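Chapter 10
Sheen, or How Shiny Is Too Shiny?

In this chapter:
What gloss, semi-gloss, satin and matte mean on a can
Why the same finish looks different in two rooms
Rubbing out a finish that came out too bright
Working with a client who says "natural"

My first paid job was a set of shelves for a bookstore in Davton, and I finished them in full gloss because full gloss was what I had in the shed. I was so proud of those shelves! I carried them in myself, stood back, and the owner, Washington Frota, looked at them for a long moment and asked if they were still wet. They'd been dry for a week. I took them home, sanded them back a little, put satin over the top, and he loved them. Same wood, same color, same shelves.

That was the day I started paying attention to sheen, and I've been a bit of a bore on the subject ever since. Most of my students arrive with strong opinions on color (everybody has a favorite brown) and hardly any on shine. Then they finish a project, set it down by a window, and something bothers them that they can't name. Nine times out of ten it's the sheen.

So let's start with what the word means. Sheen is how much light a surface throws back in one direction, the way a mirror does, compared with how much it scatters all over the place. A very smooth coat sends light back neatly, and you get sharp, bright reflections. A coat that's rough on a tiny scale – far too tiny to feel with your fingers – breaks the light up, and you get a soft glow or no glow at all. Makers of satin and matte varnish get that roughness by mixing a very fine flatting powder into what would otherwise dry glossy. It sinks while the can sits on the shelf. Stir it, and stir it again halfway through the job, or the first door you finish will be shinier than the last.

Sheen is measured with a little box called a gloss meter, which shines a light at a fixed angle and reads what comes back. Finishers commonly call anything over 70 on that scale a gloss, and a dead matte can read 10 or less. I own a gloss meter and use it maybe twice a year. Your eyes will do fine, as long as you move around.

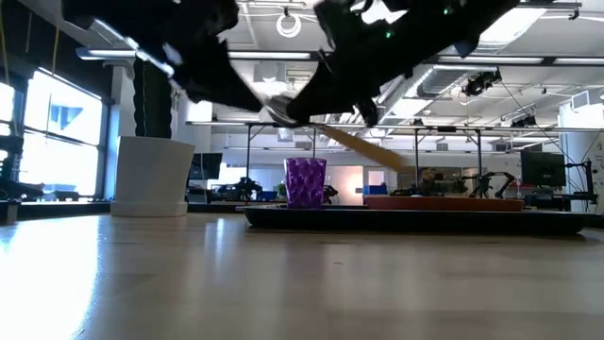 Moving around is the habit I most want you to pick up from this chapter. Sheen depends on where the light is, where the wood is and where you are, and when any of those shifts, so does what you see. A glossy tabletop can look quite calm in one spot and blazing in another. Look at the left side of the wood in the photo, with that broad white-blue glare washed over it, and then at the narrower pale reflection just to the right. Now think of someone trying to read a menu there. When you judge a finish, crouch, stand, walk to the other end of the room, and come back in the evening with the lamps on.

Sebastião Tavares, who taught me at the Perkcombe workshop, made us do this with sample boards before he'd let us open a can over anything real. You'll do the same in Exercise 2. Cut your boards from the same plank as the project if you can spare it, give each one the full number of coats, and label the backs in pencil. I once skipped the labels. Never again.

A word on depth before we get to the brushes. Gloss makes dark woods look deep and wet, and it also shows every speck of dust, every brush mark and every dent you thought you'd sanded out. Satin is kinder. If you're after a clear view of the grain with a soft surface on top, build up your early coats in gloss and use satin for the final one only. The flatting powder clouds things slightly, so stacking coat after coat of it can leave walnut looking a little foggy.

Have your sanding block, your gray pads and a decent lamp ready, and we'll begin with the sample boards.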